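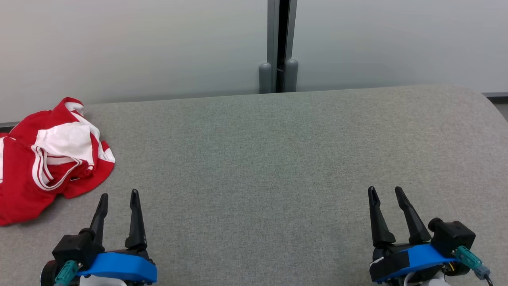 Typed up Monday night off a recording with a lot of wind on it. The club newsletter wanted 500 words, it's gone over, tough.

The operator asked me to leave the name and callsign off, so I have. Licensed as a teenager, dropped it for uni and kids, came back a few years ago and now runs a portable HF station out of the back of a wagon most weekends. We talked about antennas, mainly the end-fed half wave, and mainly how it went wrong.

First question was why an end-fed, when half the club swears by a linked dipole.

"Trees. One tree, really. At Owen there's the one gum worth throwing a line over and it's on the wrong side of the track. With a dipole I need the middle up high and the coax hanging off it, and that's a kilo of RG-58 pulling it back down. With the end-fed I've got the box at the ute and the wire goes up and away."

Wire was cut for 40 metres. Transformer wound at home, 49 to 1, on a ferrite core out of a bag of unmarked ones from a hamfest. That was the first mistake.

"I knew it was dodgy. Tested all right at five watts. SWR was lovely. Everyone says how lovely the SWR is. Well a dummy load's got lovely SWR too."

Ran it at 60 watts on digital modes. The box went soft. Literally soft, a plastic jiffy box from the junk drawer, the lid lifted at one corner and the match wandered off halfway through an over.

"I could smell it before I saw anything on the meter. Thought it was the barbecue."

Replacement is a Ralis kit, core supplied, with the capacitor already on the board. I asked if that felt like cheating.

"No. I've wound plenty. I wanted to get on air." Then a long bit about enamelled wire and how to get the coating off, which I've cut. Short version: scrape it, tin it, check it with the multimeter before you close the box.

The next problem was RF coming back down the coax. Keyer went mad, laptop mouse jumping about. This is the part I wanted for the newsletter because three or four of us have had exactly this.

"People tell you an end-fed doesn't need a counterpoise. It's got one. It's your coax, and your radio, and you. If you don't give it something it'll help itself."

The fix was dull. A short counterpoise wire off the ground terminal, laid along the grass, and a choke at the radio end of the feedline instead of right at the transformer. 8 turns on a big ring the first go, not enough. Ended up with 16 on two rings stacked and the mouse behaved.

Did the choke go at the radio end for a reason?

"So the coax can do a bit of the work. Put it hard up against the box and you've chopped the counterpoise off. I had it there first and the tuning shifted every time I moved the esky."

We got onto masts. Current one is a Kalov telescopic, fibreglass, second-hand, top section thrown away becuase it bent like a fishing rod. Strapped to the towbar with two ratchet straps. Guyed only if it's blowing. The wire gets a loop of bungee at the far end so a gust doesn't snap it.

"Had a lovely aluminium one before that. Heavy. Left it on the roof racks and drove into the carport. Next question."

Logging is on paper in the field, then typed up at home. Tried the Pletomine logger on a tablet for a while and gave up on it in full sun.

"Screen's fine indoors. Out there I was holding a hat over it to see the callsign field. Pencil doesn't need a hat."

Number of contacts since coming back stands at 2,984, and I was told that off the top of the head, no looking it up. Most on 40 and 20. A fair few of them before breakfast.

"Early's best. Greyline, nobody mowing. I'll get a couple of Europeans on 20 with the wire sloping down to a fence post, and then it shuts and I have my coffee."

Asked what a new foundation licensee should do for a first wire. No hesitation.

"Dipole. One band, cut long, fold the ends back till it's right. I know, I know, after all that. But you'll learn what the feedline's doing and you won't melt anything. Build the end-fed second. And buy the core new."

And the bench at home, what's on it at the moment?

"Another transformer. Smaller, for the QRP rig, ten watts tops, for walking in with. I want the whole lot to fit in a lunchbox. Wire, winder, box, choke. Haven't got the winder sorted, the wire comes off it in a birdsnest every time. If anyone's got a decent winder design tell them to bring it in April."

So bring it in April. I've got the choke drawings as well, bit smudged, ask me at the meeting and I'll run off copys.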